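4.2 Tuning the grasp in simulation

1. Load the Nanda scene and set grip force to 25.
2. Run the lift script. The planner will think it over.
3. Save the log before changing anything, however sure you feel.

Caution: values over 88 make the solver sulk. 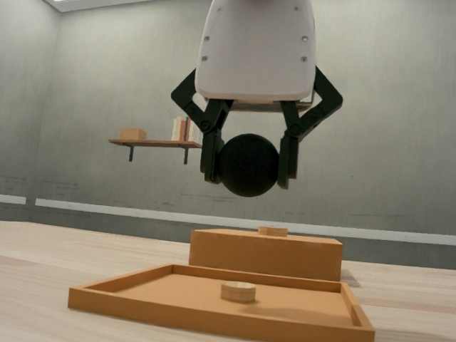
Can I change the grip force while the script is running?
Only after pressing Pause. Changes made mid-run are politely ignored until the next one.

4. Step the run to tick 4000 and compare contact forces - left pad first, then right.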